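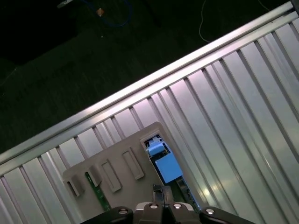
**Figure 2.** Ribbed aluminum panel with a raised rail along one side. A blue cable lies on the dark floor beyond it.

## 4.2 Passenger response to delay announcements

We compared two kinds of announcement during unplanned stops on the Plukau commuter line. The first kind gave only the cause of the delay, such as a signal fault or a police request. The second gave the cause and an estimate of when trains would move again. Station staff read both from printed scripts, and the same voice was used on the platform and on board where the public address system allowed it.

The study period covered 14 disruptions, the longest of which began during the evening peak in November and closed the line between Tudine and the northern terminal. Passengers were approached on the platform after service resumed, and 156 completed the short questionnaire. Of these, 39 had left the station at some point during the delay and come back. We kept their answers in the main sample but report them separately in Section 4.3, where the use of replacement buses is discussed.

Passengers who heard an estimate were more likely to stay on the platform, even when the estimate was wrong. Several wrote that a wrong time was still useful if it was corrected before it ran out. Those who heard only the cause more often turned to their phones, and many of them found the Cliro trip planner showing trains that had already been canceled. This mismatch was the most common complaint in the open comments. It was mentioned by riders in both groups.

Interviews with control room staff help explain why estimates were often missing. Monique Masson, a shift supervisor, told us that controllers were reluctant to release a time before the track owner had confirmed it. Tin-yau Shih, who handled announcements at Tudine, described calling the control room again and again during the November closure and being given no time to pass on. Neither the rule book nor the training notes say who may issue a first estimate.

The results should be read with care. Riders who gave up and went home were not reached, and they may have been the least satisfied. Crowding also differed between stations, and on two occasions the platform speakers could not be heard at the far end.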